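Clearing out the spare room, part two

Wed 17 November

I said in the last post that I would write up how the spare room went once it was finished. It isn't finished, but I can see the floor and I have a chair in there, so I am going to write it up anyway.

The room is on the north side of the house, over the garage. It is cold from November on and nobody has slept in it since my sister stayed. Over the years it became the place where we put things when people were coming over. Then we stopped taking things back out.

I started on a Saturday with the closet. That was a mistake. A closet that has been shut for six years holds more than you would think, and by lunch the whole bed was covered and I couldn't get to the window. If I did it again I would start with whatever is on the floor by the door, so there is a way in and out.

Most of it was paper. I kept every utility bill from the apartment in Tindbridge, which we left a long time ago. I kept the manual for a Grilline countertop grill that we gave away when we moved. There were three folders of pay stubs and one folder marked IMPORTANT that had a takeout menu and a dead watch battery in it.

I asked around about how long to keep bills and got different answers from everybody, so in the end I made my own rule. Anything to do with taxes or the house stays. Anything for an address we don't live at goes, unless it is a lease or a deposit letter. Warranty cards go if we don't own the thing. That got rid of most of the boxes in one evening, and I shredded the rest over a week. The shredder overheats after a few minutes and has to sit for half an hour, so I did it while cooking.

The desk was next. It came from my husband's uncle, along with whatever was in it, and I don't think either of us had ever opened the bottom drawer. I took all the drawers out and emptied them onto a sheet. Pens first. I tried each one on the back of an envelope and threw out the ones that didn't write. I had 92 left, and that is too many pens for two people. I kept a handful and put the others in a bag for the school office.

I had been planning to buy organizers for the desk. I had a cart filled at an online store, drawer dividers and trays and a letter stand from a brand called Ornis, and it came to a little over $200 before shipping. I left it overnight and closed the tab in the morning. We already own enough containers. They had just wandered off to other rooms and filled up with things that didn't belong in them, mostly batteries and hair ties.

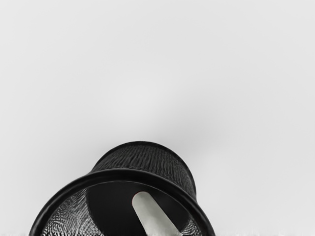

Sunee Sukprasert wrote in after the first post to say that I should leave the containers out of it until the very end. Her point was that if you bring them in early, you fill them, and then you have kept whatever you filled them with. She did her mother's apartment that way and had everything sorted on the floor in plain piles before a single thing went into a box. It took longer and she had to step over the piles for two weeks, but she said she never had to sort anything twice.

I think she is right. I have sorted the cables twice already. The first time I put them all in a shoebox and labeled it CABLES, and that was no help at all when I needed a printer cable and had to tip the whole thing out. The second time I laid them on the carpet and matched each one to something we still have. The ones with no match went to the electronics drop-off at the county yard. It is open on weekday mornings only, so plan for that if you live near here. They will take cables and chargers and small appliances. They would not take the old monitor without a fee.

Books took the longest, and I don't have much advice about books. I read about ten pages of every other one. My husband came up to see how it was going and found me sitting against the wall with a paperback mystery, and then he sat down and started one too. We lost the afternoon. I ended up with two bags for the library sale and a stack I moved to the living room, where there isn't any space for it either.

There was one good find. Behind the books I came across the tin of letters from my grandmother, which I had been sure was lost in the move. She wrote on both sides of very thin paper, and you have to hold each page against something dark to read it. There is a long one about a family called Kárason who rented the house next to hers and kept geese in the yard. I remember the geese. I had forgotten the name completely. I am going to copy the letters out by hand, or maybe type them, and send a set to each of my cousins.

As for selling things, I tried it and wouldn't bother again for anything small. I listed the bed frame for $300 and had a lot of messages and no visits. I dropped it to $200 and a couple came the same night with a pickup. The lamp, the side table and the mirror I listed for very little, and people said they would come and then didn't. After the third no-show I put all of it at the end of the driveway with a sign, and it was gone by dinner.

With the bed out, the room is a lot bigger than I remembered. The carpet is a different color where the bed stood. I went over it with a rented cleaner and it made some difference, but you can still see the rectangle. The desk will go partly over it, facing the window. I measured twice and there is enough room for the desk, the chair and one bookcase, as long as the closet door can still open all the way. It hits the desk by an inch if I center it, so the desk will be off center.

The walls need paint. There is a row of holes from a shelf that came down at some point, and a long scuff from the bed frame. I have filled the holes and sanded them. I put up three sample squares, all white, and I can't tell two of them apart in the morning light. In the evening one of them looks slightly green. I will probably go with the one that doesn't.

Then there is the heat, or the lack of it. The vent in there has never done much. I took the cover off and found it was half closed, with the lever painted over so it couldn't move. I cut around it with a utility knife and got it to turn. It is better – still the coldest room upstairs, but I can sit in there in a sweater now.

What is left is the top shelf of the closet, which I have not looked at, and four boxes that belong to my sister. I called her and she said to throw them all out, and then called back ten minutes later and said to wait. She will be here the week after Thanksgiving to go through them. She will have to sleep on the couch, because I sold the bed.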